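Re: Shelf end of the room

Nokuthula Swanepoel wrote in February 2018:
> Does anyone still want the pencil drawing up? If it stays I'd like to
> know where, before I order hooks from Trinitz.

It can stay, but I'd leave it leaning against the bricks and not drill. The mortar is set back a little and I don't trust it with a hook.
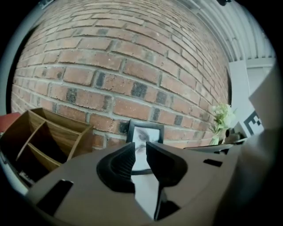 The drawing against the brick wall, flowers to the right.

I'd keep the artificial flowers too — they suit the dark top. Hooks would still be useful at Lakedholm, so order two.

Mpho Mkhize

Recent messages
Re: Cindska paint, leftover tins
Gumede keys
Lakedholm shelves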